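2 min read

Plitulmont is looking for a part-time repair technician for its computer reuse program. The job is paid, 20 hours a week, and runs for 6 months with a chance of renewal.

We take in desktop computers that offices and schools no longer want, repair the ones worth repairing, and pass them on to households and small nonprofits. Last year we placed 1,000 machines. The new technician will join the workshop team and report to the workshop manager.

Most of the work is done at the bench. You will open up donated desktops, test parts, replace what has failed, and wipe and reinstall drives. You will also keep the stock list current and help load the van when a large donation comes in. Boxes can weigh up to 50 pounds.

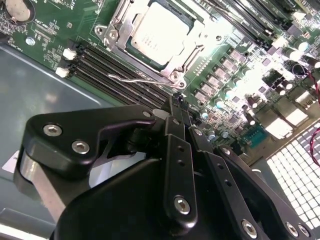 You don't need a degree or a certificate. We do ask that you have built or repaired desktop computers before, at work or at home, and that you can install an operating system without help. You should be able to write a short, clear note on what you did to each machine. Experience with Linux is useful but not required.

Pay is $21 an hour. Hours are set with the manager when you start and can be spread over three or four days. Mornings are preferred. We supply tools, gloves and safety glasses. The workshop is on the ground floor at 123 Durkura Street, with a bus stop outside and free parking in back.

To apply, send a resume and a few lines about a computer you have fixed, including what was wrong with it. Email is fine, or drop your papers at the front desk. Applications close on 20 January 2025. Everyone we interview will be asked to do a short paid bench test.

If you applied in October for the driver position, you are welcome to apply again for this one. Please send a new resume.

6 shares
0 comments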